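We use cookies to improve your experience. Accept | Manage

rava-grasp: data card + loader notes
Ilham Samir, November

Wrist-view clips for training the Rava grasp policy. Small hanging stuff, mostly – keys, fobs, tags.

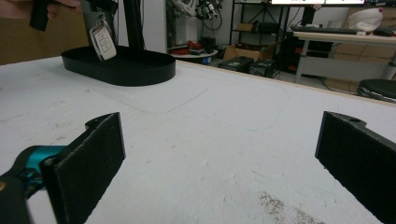 2,476 episodes in this release. Split is by session, not by clip, so don't reshuffle or you'll leak near-identical views into val.

Loading: run the Gidemero reader, v2 or newer. Older ones swap the finger width channel and dont warn you.

Known problems
- 6 episodes have no width signal. Loader skips them, leave that on
- colour balance drifts on long sessions, fix on our list
- pose track jumps when the fingers fill most of the veiw. Filter on the track_ok flag

Labels checked by Firouzeh Rezaei and Bahman Mohammadi. Where they disagreed we kept both – see label_b.

Planner config lives in the Cletwood repo, not here. Access: ask Ardalan.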